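The Secret Life of the Outgrown Shoe

My niece has outgrown 8 pairs of shoes since she learned to walk, and I know this because every one of them came to live at my house. Her parents have a small apartment and I have a hall closet, and somewhere along the way I became the family shoe depot. I didn't apply for the job. I opened the closet door in April to look for an umbrella and a rain boot landed on my foot.

That was the start of what I have been calling the sandal project, mostly to myself.

Kids' shoes are a strange thing to own. They cost nearly as much as grown-up ones, they get worn for a season, and then they sit in a bag looking reproachful. Sneakers I can deal with. They come out gray and flat and go in the trash with a clear conscience. It's the fancy ones that get me, the party shoes and the glittery sandals that were begged for in the store and then worn to a birthday, a recital and one very muddy picnic. They have years left in them. They just don't have a foot.

So I sat down on the floor of the hallway with a roll of trash bags and good intentions, and three hours later I had made two piles and drunk a whole pot of coffee. (The piles were "keep" and "no idea," so don't be too impressed.)

What got me moving was the swap over in Wallside. It runs out of an old furniture showroom, and if you have never been to a children's shoe swap, picture a library crossed with a stampede. You bring clean pairs, you get a paper ticket for each, and you spend your tickets on somebody else's clean pairs. The last one took in 3,979 shoes, an odd number, which bothered me all the way home. Somewhere in that building was a shoe by itself.

The rules are short. Pairs must be tied or strapped together. The size goes on a bit of masking tape on the sole. Straps have to close. That last one sounds easy until you meet a hook-and-loop strap that has been through a sandbox, a shaggy rug and a dog bed. The fuzz packs into the little hooks and after a while the thing holds about as well as a wet sticker.

I've tried everything on those straps. A toothbrush does very little. Tape gets the top layer off and leaves the rest. My favorite is a plain sewing pin and something silly on television, and you lift the lint out in one long gray caterpillar, which is disgusting and deeply satisfying! A stiff pet comb comes second. Whatever you use, close the strap on itself before you put the shoe away, or it will grab every sock in the closet.

Then there's the cleaning. Shiny finishes want a soft cloth barely dampened with dish soap and water, and then a dry one right behind it. I ruined a pair of silver flats by going at them with a scrubby sponge, and I still think about it. Cut-outs are where the dirt hides, so I twist the corner of the cloth to a point and poke it through. Rhinestones get a dry cotton swab and a light touch. If one is loose, a dot of clear craft glue on a toothpick will usually hold it, but leave it alone overnight and don't let any small helpers press on it to check.

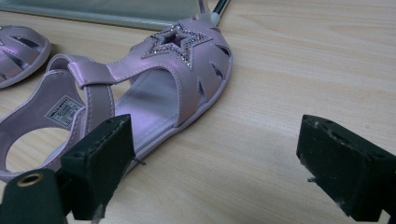

Should you pass along the shoes a child loved best? I would, as long as the insole isn't deeply molded to the first kid's foot and the sole still bends where it should.

I say that as someone who kept one pair back. They were the lavender ones with the sparkly star on the toe, and I had every plan to tape them up with the others. I had the marker uncapped and everything. Then I put them on a shelf in the kitchen - just for the night - and they have been there long enough that visitors have stopped asking.

Everything else went in two boxes to Wallside. I came home with a pair of snow boots, size nine, hardly scuffed, and a wad of tickets I'm saving for the fall. The closet shuts now. The umbrella, for the record, was in the car.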